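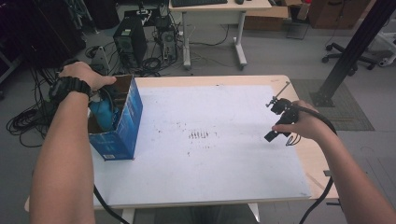 Bench notes, 08/02/2025: what to buy next

Okay, the money conversation! Georges Chidiac wants the equipment request before the end of February, so I'm writing down where my head is before I forget half of it (again).

Unboxing is still the job we do most. One hand holds the carton, the other works the hand-held gripper, and then you do it again, and again. I love this task, but it's showing me exactly what we're short of.

First thing, grippers. I'd like a second hand-held one, same model, so a dead gripper doesn't end the day. Sesitel quoted $923 with the cable included. Jandcombe came in lower on paper, but their price leaves out the cable and the spare fingers, and once I added those back the gap was down to $19. I'd go with Sesitel for that. Georges, if you disagree, come find me.

Cables! The gripper is on a cable that goes over the wrist and down off the side of the table, and after a long stretch I can feel it tugging. I priced an overhead arm to hang it from: $198 from Hamdan, clamp included. Cheap for what it would save my forearm. I need to check the clamp fits our table edge before ordering — remind me to measure it, I keep saying I will.

Then computers. I'd rather not buy a whole new machine this round. The open chassis on the floor could be finished off with a new power supply and more storage, and I think that lands at just over $383, though I haven't had the storage price confirmed. If it comes back silly, we drop it and share the one tower a while longer.

The white board on the table is getting smudgy and I'd like a fresh one, but that can come out of the small supplies money. Same for more boxes. I want a few different sizes and not all blue ones, please, or we'll get very good at exactly one kind of box.

Not asking for this time: the full arm from Limamia. I read the brochure twice and I want it badly (so badly), but there's the mount, the training days and the floor space to pay for as well. Next year's request, maybe.

Order of buying if we only get part of the money: gripper, overhead arm, computer parts.

To do: measure table edge, chase the storage price, ask Sesitel how long the quote holds.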